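We use cookies to remember your preferences. Accept / Manage

Can a robot take the bins out yet?

My brother-in-law Demetrius Haddad has been telling me for years that I'll have a robot doing my housework before I've paid off the kitchen. So every July I sit down with a big pot of tea, watch whatever clips people have sent me and decide whether I'm any closer to retirement. (I'm not. I did the bathroom this morning.)

This year I got stuck on bin bags. I'd always put them at the easy end — folding a fitted sheet, now that's hard, I can't do it myself — but think about what a bag does. It has no shape of its own. You take hold of one corner and the rest flops off somewhere else. Then you've got to find the opening, get it apart when it's clinging to itself, and coax it over the rim of a bucket without the far side pinging off. I do it with wet hands while shouting at the dog!
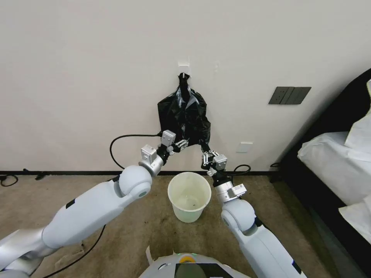 Siebe Kramer, who used to fix packing machines at Drundholm and has opinions, reckons two arms make all the difference. One hand to hold, one to fuss about. He says they had a line there that could shift 60 boxes a minute and would still come to a dead stop if one bit of plastic film had a crease in it. Boxes behave, he says, film doesn't.

I asked him what he'd call good enough for a house. He said 100 goes without a person stepping in. I said I'd be happy with 40, as long as the other ones didn't end with teabags on the carpet. We argued about that for far too long.

So my score for bins this year is 2 out of ten, up from nought, and I'm feeling generous. Hoovering keeps its seven. Loading the dishwasher I'm still thinking about, and I'll do that one next time, along with the socks.

14 comments | 6 shares

Contact | © Teltalley | Back to top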